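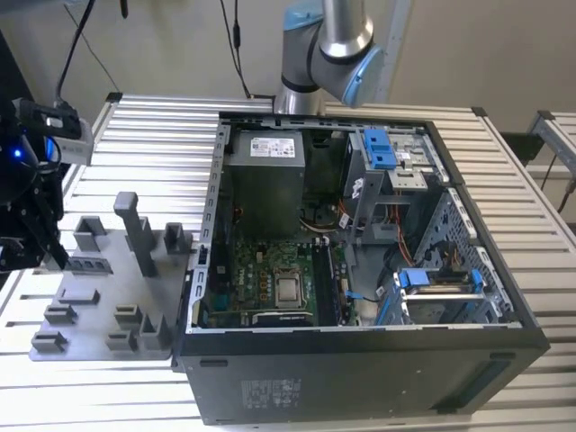
Side panel off, cooler off, bare heat spreader in the socket. Thread on thermal paste, and why the old stuff goes hard.

1/ Paste exists to fill gaps. A heat spreader and a cooler base both look flat, but under magnification they are ridges and valleys. Press them together dry and the metal touches at a small share of the area. The rest is air, and air is a very poor conductor.

2/ Most paste is silicone oil loaded with a fine powder, usually zinc oxide or aluminum oxide. The powder carries the heat. The oil lets the powder spread and flow into the low spots.

3/ The oil is the part that gives up. Each time the machine warms and cools, the two metal faces move by a tiny amount and squeeze the joint. Over enough cycles the thin part works outward and the thick part stays behind. This is called pump-out. Separately, the lighter oil bleeds off with heat and the remainder turns to chalk.

4/ Chalky paste still conducts. What it can't do is re-wet a surface. Lift the cooler for any reason and the joint is finished – clean both faces and start over.

5/ I keep a log of the office machines I service. August was mostly small towers from the Fornitley office, all on factory paste. Typical complaint: fan loud under load, fine at idle. Entry 1761 is the useful one, because the owner had changed nothing except the paste and wrote down load temperatures before and after. Room temperature was the same for both runs. Most people skip that part, and then the comparison is worthless.

6/ Cleaning. Isopropyl alcohol, the highest grade you can get, and a lint-free wipe. Paper towel sheds. Work from the outer edge toward the middle so you don't push residue over the side. Let it dry fully. Don't scrape a heat spreader with anything metal.

7/ Amount. A blob the size of a small pea in the center suits most square desktop parts. Long rectangular ones do better with a line or an X. Too much is messy but seldom harmful if the paste doesn't conduct electricity. Too little leaves a dry corner.

8/ Mounting matters more than brand. Turn opposite screws a little at a time, in a cross pattern. If you run one corner down first, the paste makes a wedge and stays that way.

9/ I have used Rurix and Grondano side by side on 2 identical machines. The gap was smaller than the gap between 3 mounts of the same paste on the same machine. Buy whichever tube is fresh.

10/ Storage: cap on, tube upright, cool drawer. If clear oil comes out first, squeeze onto scrap until the color is even.

11/ Ilari Peltonen asked about pads. Phase-change pads are solid at room temperature and soften in use. They resist pump-out well. They cost more and you can't reuse one after lifting the cooler. For a machine that will run at 100 percent load all day, I'd fit one.

12/ Khumalo pads next, once the sample sheets arrive. Same machine, same room, same fan curve.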